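Live Events > Poker > Player FAQ

Hosthorpe Spring Series: Your Questions

Last updated: May

We're so excited to have the Series back at the Salcedo Hall, and the inbox has been filling up ever since the schedule went out! Here are the things players ask us most.

How many events are there this year?
Fourteen, up from nine last time. There's a bounty night, two Omaha events, a seniors' tournament and a mixed game that Rhys Ellery, our tournament director, has been begging to run for years (he finally got his way, and it looks like a blast).

Can I still win a seat online?
Yes! Satellites run on Suteo every evening at 7 p.m. until the night before the Main Event. Seats you win there are tied to your name and can't be sold or passed on to a friend.
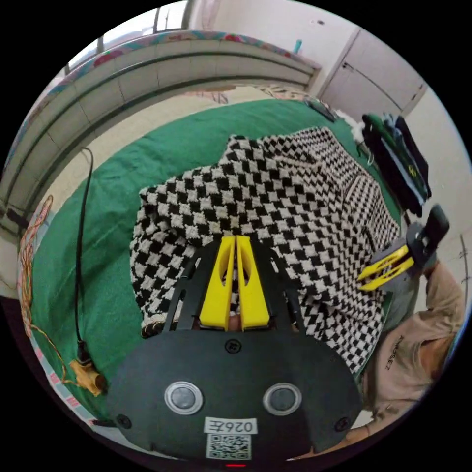 If you win a second seat, the value goes into your Suteo account as tournament credit, and you can use it for any side event on the schedule.

What do I need to bring to register?
A government photo ID and your Perkasix player card. No card yet? Sign up at the desk, it's free and takes a couple of minutes. You must be 21 or older to play.

How long is late registration open?
Through the end of level 9 in the Main Event, and through level 6 in everything else. You can re-enter once during that window. The bounty night is the exception: unlimited re-entries, and it gets wild!

I've never played live before. Will I be out of my depth?
Please come! Our dealers are patient and plenty of players are in the same boat. Get there early for the free practice table, where you can get used to handling chips, posting blinds and acting in turn.
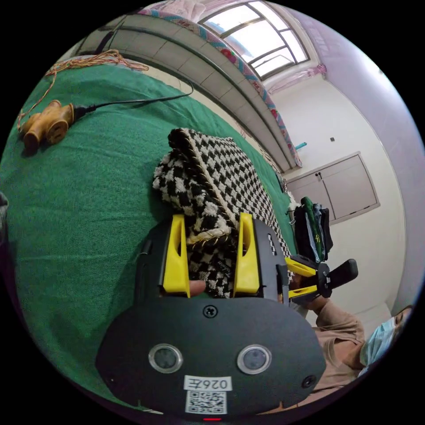 Try to say your bet out loud before you move any chips. A single oversized chip with no announcement counts as a call, and that rule catches somebody at every series.

Is there a shot clock?
Only at the final table, where you get 24 seconds per decision plus four time bank cards.

What was the biggest field you've had?
The last bounty night drew 61 entries, a house record. We'd love to smash it.

Can friends come and watch?
Of course. The rail is free and the snack bar stays open until the last hand.

Contact the Series desk | © Hosthorpe Spring Series | Back to top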